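Two grippers, one ketchup bottle

My September plan was simple: compare the two grippers I can afford to use, the Brindar and the Musis, on ordinary kitchen things. The Brindar has wider fingers and needs less care. The Musis closes more softly, but its controller asks for 200 lines of settings before it moves at all. 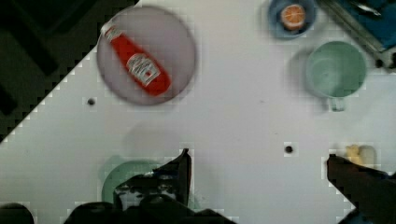
I gave both the same speed and the same force limit. The bottle is the hardest item for me, because it is smooth and lies flat, so the fingers must come very low. With the wrist camera alone I often lost the plate rim when the arm went down. A second view from the top helped more than any change of fingers - I should have started with it. 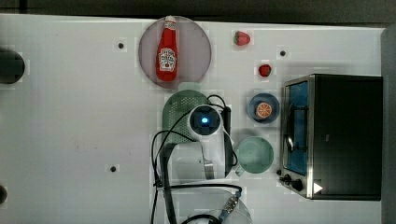
Top view: the bottle on its plate, the arm over the green container.

Cables are my other worry. A loop that is too long pulls on the wrist, and the force reading jumps. I logged 533 grasps with the Brindar and 947 with the Musis, so the comparison is not yet fair.

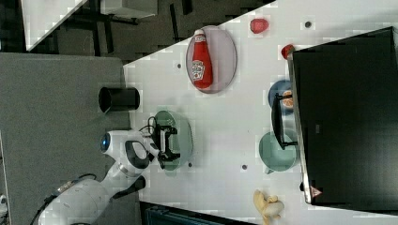 Võ wrote to me that I should stop tuning force and first try softer finger pads, as the thin plates will slip at any setting. I have ordered a pair from Zarville and will repeat the plates with them.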